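3.2 Materials and folding procedure

The bags in this part of the study were all made of thin woven fabric, the kind that people keep in a drawer and take to the shop. We chose them because they are common in the homes of our participants and because they have no fixed shape when they are empty. A cardboard box tells the person how it wants to be closed. A thin bag gives much less help, and the person must decide where the first fold will go.

We bought 25 bags from one supplier, Savari, in a single order. Before the sessions each bag was washed once and dried flat, so that the creases from the package would not guide the folding. We left the sewn labels in place. In the pilot, Ginette Le Goff had removed them with small scissors, but several participants then complained that they could not tell the front of the bag from the back. The label was, for them, a point to start from. Wing-sze Yang made the same observation in her notes on pillow covers, and we follow her advice to treat the label and the seam as landmarks (see Figure 4).

Each participant folded the bag 2 times, first without any instruction and then after reading the short card that is given in Appendix B. The card asks the person to find the seam, to hold the fabric on both sides of it and to pull gently until the wrinkles are smaller. Only after this step the fabric should be laid on the table and folded in three. We did not set a time limit. Most of the sessions took place in the late afternoon, when the room was quiet.

The bags were not always empty at the start. In the Vullerum series we put 800 grams of dry rice, closed in a soft inner pouch, at the bottom of the bag, and the participant had to take it out before folding. The weight pulls the fabric down and makes deep folds near the base, and these folds often stay after the rice is removed. Régis Delaunay proposed to count them by hand, but two readers of the same bag did not agree well enough, and we gave up this measure. Instead we recorded the width and the height of the finished packet, and whether it stayed closed when it was lifted by one corner.

The color of the bag was not a variable in the design. We mention it only because a strong color makes the shadows in the folds easier to read in the pictures – with the white bags of the pilot, the coders often had to ask for a second opinion. In total 1745 pictures were coded by Rocío Salinas and Volkan Altıntaş, who worked in separate rooms and compared their results at the end of July.

Figure 4. Orange fabric bag held on both sides, with the label standing up from the edge of the fabric and the seam running diagonally.

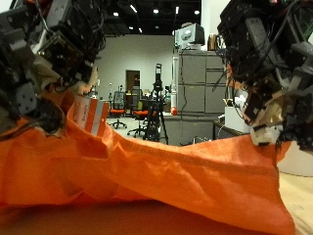
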